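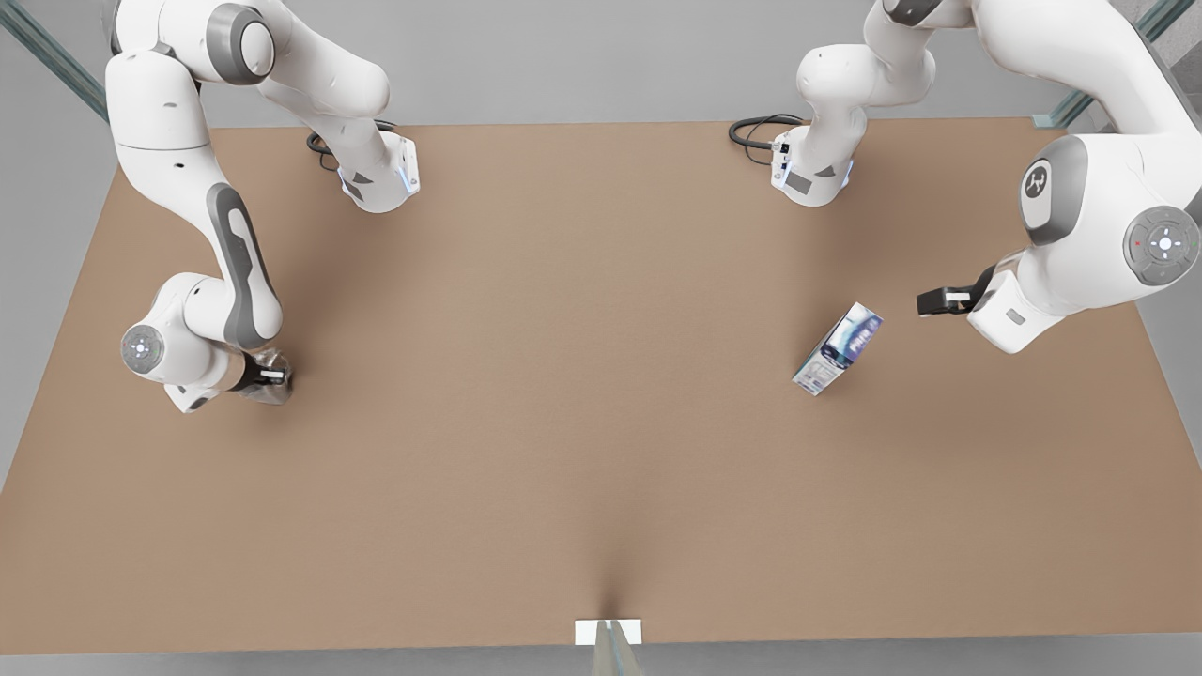
Gears
Workshop > Kids' Corner > Robots > Two arms, one table

July 13, 2023
By Eun-seong Heo

A robot arm is a row of joints, a bit like your own arm. You have a shoulder, an elbow and a wrist. A robot arm has the same kinds of bends, but it usually has more of them, and most can turn further than yours. At the Flenbridge workshop we are building a table with two arms, and we started by building it inside a computer. The two white arms come in over a brown tabletop from opposite sides, and the small white and dark blue carton lying between them is the thing we want them to handle. At the end of each arm is a gripper with black fingers.

Making a pretend version first is called simulation. The computer knows how long each part of the arm is and how far each joint can bend. It works out what would happen if the arm moved one way or another. If the arm swings too far and hits the table, no one has to fix anything. You press a key and start again.

Our simulation program is called Zitis. Masanobu Sasaki wrote most of it on his kitchen computer, and the rest of us add pieces when we can. Last month it ran the same carton test 400 times in one night. Doing that with real arms would take us weeks, and someone would have to stand there putting the carton back.

How does an arm know where to go?

Each joint has a motor and a sensor. The motor turns the joint. The sensor measures how far it has turned. The computer reads all the sensors and works out where the gripper must be.

You can try this yourself. Close your eyes and touch your nose. You did not need to see your hand, as your body keeps track of how your shoulder, elbow and wrist are bent. The robot does the same thing with numbers.

Going the other way is harder. Say the carton is in a certain spot and the computer has to work out how to bend every joint to reach it. There is often more than one answer. Put your finger on a table, keep it still, and lift your elbow up and down. Your finger stays in one place while your arm changes shape. A robot has to choose one of those shapes, and it should choose one that keeps it out of the way of the other arm.

Why is a carton hard to pick up?

A carton has flat sides, so it sounds easy. But it might be lying at an angle, and then the gripper has to turn to match it. If the fingers close on the corners, the carton can spin or pop out. If they squeeze too hard, a real carton gets crushed.

In Zitis, we drop the carton in a different place for every test and turn it a different way. An arm that can only pick up a carton from one exact spot is not much use in a kitchen or a shed.

What about two arms?

Two arms can share a job. One can hold a box steady while the other opens the flap. One can pass something across if the other can't reach. They can also bump into each other, so the computer checks the space around both arms many times each second. If they get too close, one stops and waits – a bit like two people at a narrow doorway.

People who work with robots name the arms from the robot's side of the table. When you face a robot, its right arm is on your left, just as it is when you face a friend. A-yeong Han put coloured tape on our plans after we mixed them up for the third time.

Building the real one

The real table is next. Tipene Baxter has cut the top and is sanding the edges. It needs a heavy frame underneath, because a moving arm pushes back on whatever it is bolted to, and a light table would wobble. The joints use a motor control board we call Lyimo, which Musyoka Kioko is soldering now. Each board takes him 40 minutes if nothing goes wrong.

There will be a big red stop button on each side. When you press one, both arms stop. We will test the buttons before we test anything else, with the arms moving slowly and everyone standing behind the line on the floor.

Words to know

Joint – a place where an arm bends or turns.
Gripper – the part that holds things.
Sensor – a part that measures something, such as how far a joint has turned.
Simulation – a pretend version made with a computer.

The workshop is open to visitors aged 10 and over in August. Children need to bring an adult, and everybody needs closed shoes.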